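Gristora countertop ribbon curler and shredder, my take after one winter
22/01/2023

So I finally caved and bought the Gristora, the little crank gadget that curls and shreds gift ribbon. I wrap a silly number of presents (roughly 60 between Thanksgiving and New Year's, plus all the family birthdays that pile up in April) and my scissors thumb had had enough!

Setup was easy. It clamps onto the table edge, you feed the ribbon in from the left, turn the handle and out come curls. The clamp only opens to 35 mm, so my thick kitchen table was out and I had to use the desk. The old Bendier I had before fit anything, but it chewed up satin like a puppy.

Curls are tight and springy on plain poly ribbon. On the wired stuff, forget it, mine jammed twice and I had to pick bits out with a toothpick. The shredder side is great though, I did a whole bow in under a minute and my niece made me do five more.
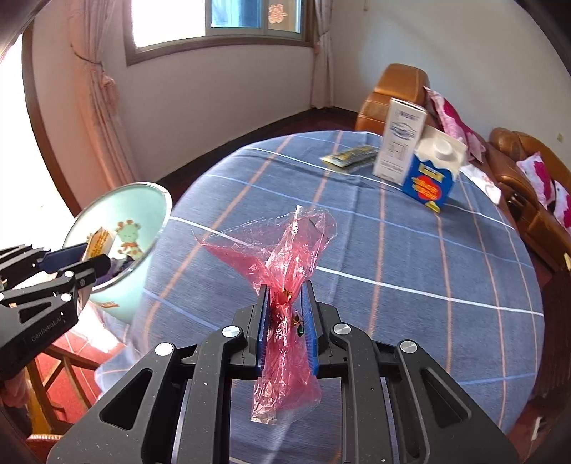

Ribbon is only half of a nice package, and I still do a lot of small treats in cellophane, where the Gristora helps less than I'd hoped. A twisted neck like the one on that crumpled pinky-red wrapper, with the top flaring up in loose shiny folds, wants a thin short tie, and the shortest piece the crank will curl is way too long. I just trim it by hand.

Would I buy it again? Yep, on sale. Four stars, and please, Gristora, make a bigger clamp.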